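Home | Fixtures | Juniors | Court Hire | FAQ | Contact

Trildale Tennis Club: membership and court questions

Filed under: Club Info
2 min read

Updated 2020-04-02

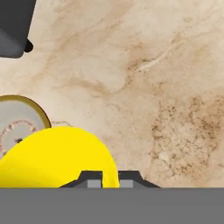

All courts are closed until further notice. The answers below cover what that means for members, and how the club normally runs.

Is the summer league still going ahead?
We hope to start in July. Fixtures will go up as soon as the county gives us dates.

Will I get money back on my membership?
Your membership will be extended by the length of the closure. If you would prefer a refund, write to Colleen Girard at the club office before your renewal date.

I have already paid for a court. What happens now?
Bookings have been turned into credit on your account. It lasts 52 weeks.

Can I bring a guest when you reopen?
Yes, up to 2 per visit. Guests pay at the desk and must wear proper tennis shoes – no running shoes on the clay.

Do you restring rackets?
Normally, yes. Any racket left with us is locked in the office and can be collected after we reopen.

How do juniors join a team?
Trials are held each spring for players who already come to squad coaching. This year's have been put back and parents will get an email.

What is the gate code?
It changes after the closure. The old code, 3049, no longer works.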